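Search posts
Search

Water table activity, notes on setup. Thread. I put together tabletop sorting kits for the Madthorpe play library and the question I get most is how to run scoop-and-sort indoors without flooding the room. Long answer follows.

Tray first. Blue plastic, rectangular, low walls, a lip on the rim. The lip matters more than the depth. A tray with a plain cut edge bows when you lift it with water in it, and then you have a second activity, called mopping.

Fill by weight if you own a kitchen scale. I use 200 g per toy up to the first row of toys, then stop. Going deeper makes the toys drift apart and a beginner spends the whole session chasing. Going shallower and the net hoop hits the floor of the tray.

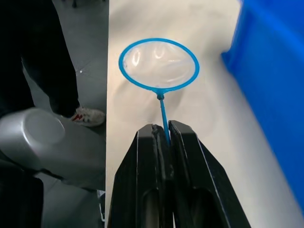

On nets: buy the aquarium kind. Soft mesh, thin plastic hoop, straight handle. The toy-store versions often come with a stiff open grid, and small fins catch in it. You then need two hands to get the toy out, which defeats the exercise.

Hoop size should be a little larger than the biggest toy in the set. If it's much larger, one scoop takes three toys at once and there is nothing left to sort.

Check the joint between handle and hoop before every session. It is the first part to fail. Flex it lightly. If you see a white stress line, retire the net. I have tried gluing them and the glue lets go in water within 2 sessions.

Toys. Translucent ones look nice in the package and are harder to find against a blue tray bottom, particularly under a ceiling light. Keep them for people who have already done the easy version. Opaque toys for first runs. 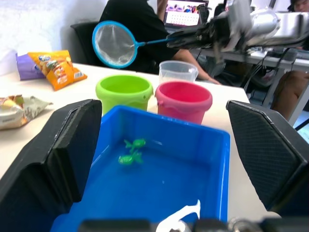 Buckets go outside the tray, close to the wall. I measured this with masking tape at the Dosten branch. With the bucket 200 mm from the rim, every transfer drips on the table. Put it against the rim and most of the drip lands back in the tray.

Two bucket colors is enough. Lime and pink read as different from across a room. I tried red and orange for a month and the sorting errors were all lighting errors.

Leave the buckets dry at the start. A bucket with water in it tips more slowly, granted, but the toys float up and people reach in to push them down.

Question from Gumaro Ledesma, by message: does the table need a cloth? No. A bare white top wipes clean and shows puddles early. A cloth hides them until they reach the edge. Put the towel on the floor, folded, where feet go. 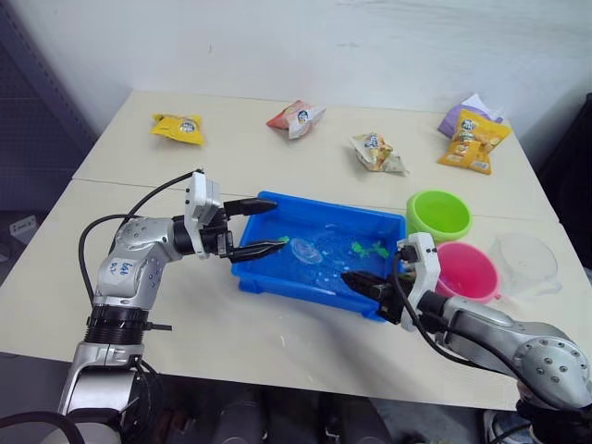

Blue tray with water in it, green and pink bowls at the right-hand end.

Clear lids and clear cups: useful as an extra, since they float and are hard to see. I add one once the toys are going into the right bucket without hesitation. Sliding a net under a clear flat disk is a different skill from scooping a fish. Tilt the hoop, enter from the side, lift slowly.

Layout for a two-sided session: one station left, one station right, tray in the middle, buckets at one end only. Buckets at both ends sounds fairer and gives you two half-finished sorts that have to be merged.

If you need two tables, push them together and keep the tray entirely on one of them. A tray across the seam rocks whenever somebody leans on either table. Claltdale has tables that differ in height by the thickness of a coaster, and it's enough.
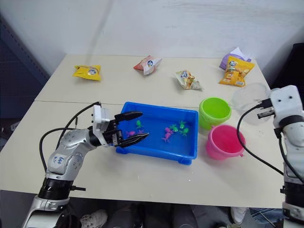 Mixed shapes are better than mixed colors alone. With green frogs and pink sea creatures the two cues agree, so it is the easiest sort. Next step is splitting one color by shape. After that, call out the item and have it fetched.

Start positions: scatter. Clusters form by themselves as soon as the water moves, usually toward one end. Leave them. Getting one frog out of a group without bringing the neighbors is good practice.

Emptying. Toys out first, then bail with a cup until the tray can be lifted level. Tip over one corner into the sink. Nets hang hoop down overnight. Nets stored wet in the box smell by the next morning, and the smell stays in the mesh.

Storage label for my set is 202, shelf by the sink at Madthorpe. If you borrow it, put the spare net back in the same box. It came back without one in December.

Next thread will be on dry sorting with tongs.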